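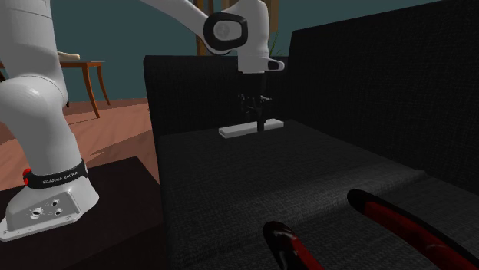
Section 3. Running the open day demonstration

The visitor demonstration is a single pick-and-place task run from the presenter's station, with the simulator on the large display. It uses the living room set: one arm, one couch and one part, the flat white block lying on the seat under the gripper. Any adult who has read Section 2 can present it. The settings described in this section are the ones saved under the profile name Lornaditz, last revised 05/04/2024.

3.1 Before the doors open

1. Turn on the display first, then the Truvalow workstation. If the workstation is started first it may choose the wrong screen resolution, and the control panel will sit off the side of the display.
2. Log in with the presenter account. The password is on the card in the station drawer.
3. Open the simulator and choose File, then Load Profile, then Lornaditz.
4. Wait until the status line reads Ready. The couch fabric and the plant load last.
5. Check that the simulator port in the lower panel is set to 2833. Port 2958 belongs to the second station and must be left alone.
6. Run the task once from start to finish with no visitors at the station.

Note: If the block is missing from the couch seat, press Reset Objects. Do not reload the profile, as this also clears the visitor log.

3.2 Presenting the task

1. Press Home. The arm returns to its start position.
2. Invite a visitor to stand at the handset. Children should use the step stool with an adult beside them.
3. Press Approach. The gripper moves to a point over the middle of the block with its fingers straight down.
4. Ask the visitor to line up the fingers using the left dial. The right dial is locked in this profile.
5. Press Lower, then Close.
6. Press Lift. If the block comes up level, press Place and let the cycle finish.
7. Press Home again before the next visitor takes over.

Allow three tries per visitor when there is a queue. Groups are limited to 24 people, counting teachers and parents.

Note: The block is long and thin. Visitors who grip it near one end will see it tip as it leaves the seat. This is a good point to pause and talk about centre of mass — older students usually want to try it again from the other end.

3.3 Changing the view

The default view is taken from beside the base of the arm, with the couch beyond it. To change it, hold the grey button on the handset and move the left dial. To go back, press View 1. Please return to View 1 before handing over the station, as the printed visitor sheets refer to it.

3.4 Cautions

CAUTION: The Kindbridge handset cable crosses the floor behind the presenter. Keep the rubber cover over it at all times.

CAUTION: Do not press Lower twice. The second press drives the fingers into the cushion and the simulator will stop with a contact error. To recover, press Stop, wait for the status line to clear, then press Home.

CAUTION: Do not unplug the workstation to end a session. Use Shut Down from the presenter menu.

3.5 Closing up

1. Save the visitor log to the shared folder.
2. Press Home, then Exit.
3. Shut down the workstation and switch off the display at the wall.
4. Put the handset back in its case and lock the station drawer.

Faults that cannot be cleared with Stop and Home should be written in the station book and reported to Ludger Rothe at the Rothe service desk. Include the text of the error message and the step you had reached.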